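Wilton Meeting

The Wilton Meeting is a Protestant congregation in the farming district of Wilton, best known for its annual foot-washing service and for a disputed claim to be the oldest continuously worshipping body in the Huneck valley. It belongs to no denomination, though its order of service borrows from both Brethren and Methodist practice. Membership is given as 182 in its own yearbook, a number that has not changed in several editions and is probably out of date.

Origins

Congregational tradition says that 49 settlers held the first service in a barn near Huneck after quarreling with their former church over hymn singing. The story first appears in a souvenir booklet printed long after the event. No list of the 49 survives, and the land records show fewer households in the district than such a number would require. A rival account, preferred in Huneck, makes the group a branch of an older church there that simply moved when the road did.

The claim of unbroken worship is harder still to support. The minute books have a gap of five years, which the booklet passes over in one sentence. Supporters say services went on in private homes during this time. They may have, but the evidence offered is a single family letter that mentions "prayers at the usual hour."

Foot-washing service

The service is held each February at 7 p.m. Members sit in two rows and wash one another's feet, then share a plain meal of soup and bread. Towels are folded beforehand and handed along the rows. Older printed orders call for white linen, but colored cloth has been accepted for many years.

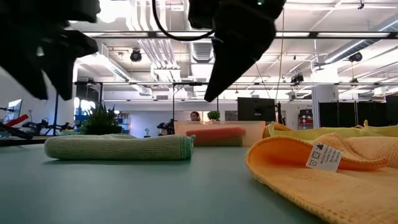

Green and red-orange towels.

Some local writers call the rite unique in the region. It is not, as at least two neighboring churches keep a similar service, and the wording used at Wilton matches a widely sold Brethren manual almost line for line. Reports that 200 people attend each year seem to rest on one newspaper notice. The meetinghouse could not seat that many.

Mission work

The congregation has long sent money to a chapel and school at Kashindye. Its yearbooks describe the school as "founded by Wilton," while letters from Kashindye speak of a school already open when the first gift arrived. The money appears to have paid for a roof and benches. A later appeal, the Puvico Fund, was meant to support visiting teachers, but its accounts were never published and it is not clear that any teacher went.

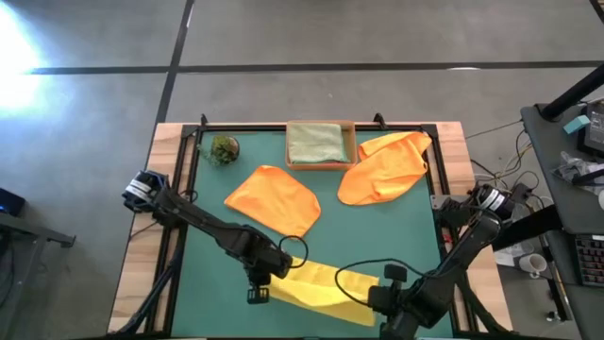

Meetinghouse

The present building is a plain frame structure with clear glass windows and a small bell. A date stone by the door is often cited as proof of its age, although the stone was moved from another site and may refer to a different building altogether. The benches are said to be original. Their machine-cut screws suggest that at least some are replacements.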